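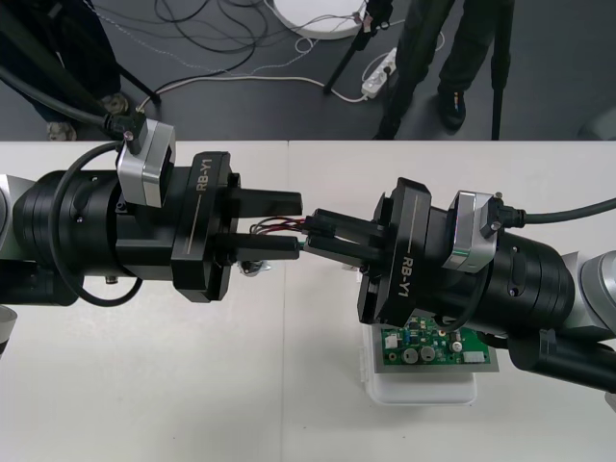 Would it do the same thing again if we asked, Ginette Leclerc said, or do we only get the one go?

Gaëtan Hamel said it would do the same task again. Whether it would do the same thing depended on where the wires ended up, and the wires had not ended up in the same place twice since the cell was commissioned. He wrote her question on the visitor sheet, in the column marked Questions, and put his initials beside it.

The open day at the Pruvost site in Triltport was held on October 31, 2023. The demonstration was listed in the program as Cero, without further explanation. The program had been printed before anyone agreed on a subtitle. The visitor group for the second session came from Wideo, which bought control boards and had so far bought them assembled by hand. The purpose of the session, according to the procedure, was to show one connector being passed from one gripper to another and one connector being mated with a board. The procedure was the work of Maxence Rolland. It ran to more pages than the robot's own manual and had a section on coats.

Hamel read out the section on the stop button. He then read out the acceptance condition, which was that a connector counted as mated when the force on the wrist rose above the threshold, fell, and stayed down for three seconds. A connector that was merely resting on its socket produced the rise without the fall. A connector that had missed the socket and was pressing on the board produced a rise and then a stop.

"And how often does it do that last one?" Ozan Gökçe asked.

"We ran 500 cycles before the open day," Hamel said.

"That is how many you ran."

"Yes. The breakdown is in the handout."

Gökçe opened the handout at the page with the breakdown and read it standing up. He was the one who would sign the order, if there was an order. He had driven out that morning with the draft in a folder, and the folder was under his arm with the elastic still on.

Corentin Cordier was at the control station with his back to the visitors. He had written the handover sequence and did not like to watch it with other people. On his screen the two grippers were a pair of position traces, and the handover was the interval in which both traces were flat and both grip forces were above zero. If the interval was too short, the receiving side had not really taken hold. If it was too long, the two arms were pulling against each other through the housing of the connector. Cordier had spent most of October on that interval. He released the sequence and looked at the traces.

The handover finished inside its limits. The visitors did not react, having expected something larger.

Hamel explained that the difficult part of the work was the wire. A rigid part stayed where the model said it was. A wire had stiffness, and a memory of how it had been coiled in the bag, and it pushed on the connector from behind with a force that was small and different each time. He had a sentence prepared about this. He left out the second half of it when he saw that Ginette Leclerc was already nodding.

"We used to roll them," she said. "Between the fingers, before you put them in. Toward you, then away. It takes the bend out."

Cordier turned around in his chair.

"Which direction first?" he said.

She thought about it. She held up her right hand with the thumb and first finger together and moved them. It was some time before she answered, and when she did she said that it was toward her, but that she had had to do it to find out.

Cordier asked whether she had done it on every wire. She said no, only on the ones that wanted it. He asked how she knew which ones wanted it. She said that they felt like it. He wrote this down in full, with the time.
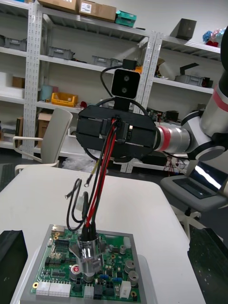 Rolland's procedure allowed three attempts at mating per demonstration. After the third, the operator was to thank the visitors and lead them to the next station, which was a conveyor. The limit had been discussed at length. Hamel had wanted no limit and Rolland had wanted one attempt, on the grounds that a visitor who sees a thing fail and then succeed remembers the failure. The compromise was written down as a safety measure, although it had nothing to do with safety.

The first attempt produced a rise and then a stop. The arm backed away along the line it had come in on. A message appeared on Cordier's screen giving the force, the angle, and the word RETRY.

"That was a miss," Hamel said, because the procedure told him to say so.

The second attempt produced a rise without a fall. The wrist waited, and the force stayed where it was. Hamel began to explain what that meant, and found that Gökçe was explaining it to the man next to him, correctly, with one finger on the paragraph in the handout.

Cordier put his hand up without turning around.

"Can I change something?"

Hamel said that the sequence was frozen for the open day.

"It's a parameter. It isn't in the sequence."

The distinction was real. Rolland's procedure froze the sequence at the revision on the cover page, and said nothing about parameters. Hamel checked this on page 7 while the visitors waited. Rolland was at the conveyor with the first group and could not be asked. Hamel said that he could change a parameter if he logged it, and if it could be changed back.

Cordier set the wrist to turn a small amount in one direction before contact, and then the same amount in the other. The existing code had a place for such a motion, left over from a search pattern he had abandoned. He typed the two numbers. Then he stopped and asked over his shoulder, toward whom?

"Toward me," Ginette Leclerc said.

"The arm doesn't have a you. Toward the control station or toward the shelves?"

She walked along the tape line until she was standing where the arm would have been standing, had it been a person seated at the table, and turned to face the board. Then she pointed at her own chest. Cordier changed a sign.

The third attempt took longer than the others. The wrist turned one way and then the other. The bundle shifted a little between the fingers. On the screen the side load, which had been sitting off to one side of zero all session, moved to the other side of zero and then came partway back. The force rose, fell, and stayed down. Hamel counted the three seconds under his breath, although the software was counting them too.

The message on the screen was MATED.

Gökçe asked if that proved anything. Cordier said that it did not. It was a single trial with a changed parameter and no control, and the wire had already been handled on the two attempts before it, which might have straightened it by itself. He would need to run it both ways, turning toward and turning away, and a third set with no turning. Gökçe asked how long that would take. Cordier said seven days, if he could have the cell at night.

"Then I won't sign today," Gökçe said. He wrote a date on the outside of the folder. "Send me the sets. All of them, with the misses."

Hamel thanked the visitors and led them to the conveyor, where Rolland noted that they were late. Ginette Leclerc stayed behind on the correct side of the tape. She wanted to know whether the arm could feel which ones wanted it.

It could feel a side load, Cordier said. He had been filtering it out. He opened the file from before the handover and scrolled back to where the filter was defined, and asked her if she had anywhere to be before the buses left. She put her bag down and read him the number on the next wire.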